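Handout 4: Can a machine do the chores yet?
May. By the course tutor

The module takes one household chore and follows it from start to finish: putting a drink away. A person does it without thinking. For a machine it is a chain of separate jobs, and each has to be marked separately. 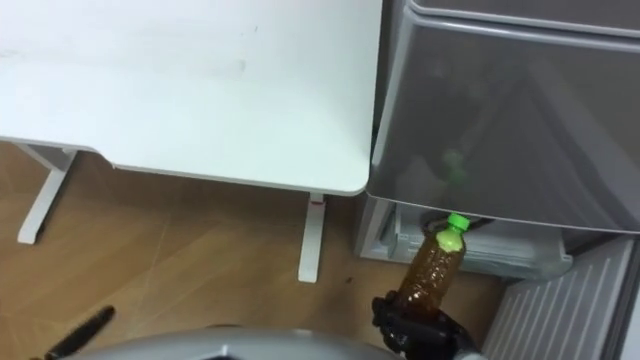 SKALDALE, May

Grip comes first. A full plastic bottle gives when squeezed and its weight shifts when tilted. Set your grip force before the lift and write it down.

Household work is harder to automate than most shop-floor work. At the Bouchard plant every part arrives the same way up. In a home the start position changes each time. A bottle at the far end of a long desk, close to the rear edge, is a different reach from one at the near end, so plan both.
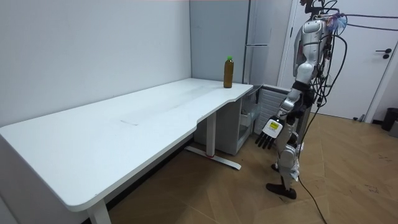 For the exercise, use the Skuletti log: 847 attempts, 748 of them marked complete. Work out the failure rate and sort the failures by stage.

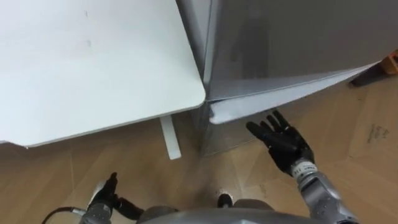
Is a household robot ready to be left alone with the chores? Not on these figures. One failure in every nine attempts is too many for an unwatched kitchen.

Related items
Handout 3: Grip and slip
Reading: The Lulus warehouse trial
Worksheet: 100 short tasks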